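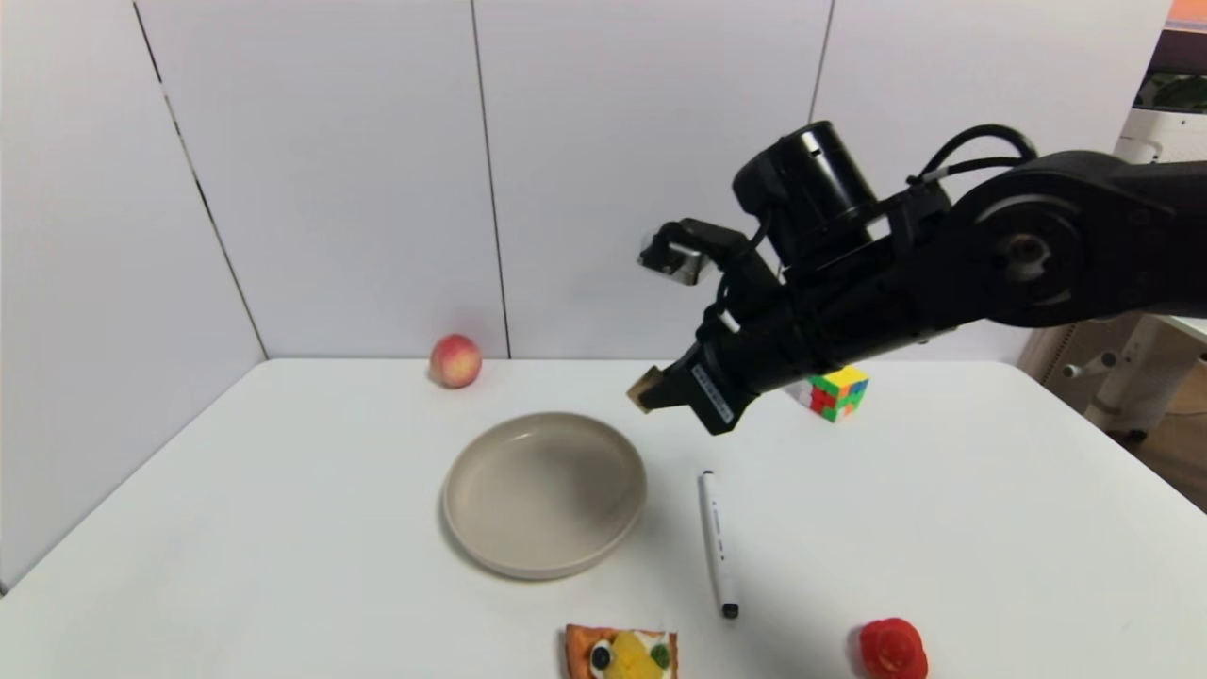 # Chapter 7: Asking a Robot to Put Things on a Plate

Most people who take up robot learning imagine they will spend their days on learning. They spend them on plates. A plate is round, shallow and fairly forgiving, and it gives the experimenter a question that can be settled by looking: is the thing on it or isn't it? Whole theses rest on the answer.

This chapter is about how to ask that question properly. In Chapter 6 we trained a policy from demonstrations, watched the loss curve go down and felt pleased with ourselves. The loss curve tells you how well the arm imitates people on recordings it has already been given. It has very little to say about a peach.

Our running case is the Bukent tabletop study, carried out by Dayana Benavides and Wilson Rivadeneyra over one long August. They had 1,746 demonstrations, a single arm, and a short list of instructions of the form "put the peach on the plate". The first evaluation went splendidly. The arm succeeded in 28 trials out of 30, and a draft abstract was written that same afternoon.

Then Sheila Pickering, who had been asked only to check the spelling, wanted to know what happened if you asked for the marker. The arm fetched the peach. Asked for the tomato, it fetched the peach again, with every sign of confidence. The policy had learned which object was moved most often in its training data and had filed the instruction under background noise.

The repair was mostly a matter of bookkeeping. Benavides and Rivadeneyra drew up 16 starting layouts, fixed before anyone ran the arm, and gave 2 different instructions for each. Objects that weren't asked for stayed on the table, where they could do some good as temptations. A trial in which the wrong thing reached the plate was scored as a failure, however graceful the delivery. The new success rate was a little under half, and the abstract became shorter.

We shall use their second protocol throughout. Section 7.1 deals with choosing layouts, Section 7.2 with scoring, and Section 7.3 with the delicate matter of who resets the table and whether they want the robot to win.

**Before you read on.** Take an instruction from your own project and write down every way the arm could carry it out without having understood a word. Keep the list. You will need it for Exercise 7.4.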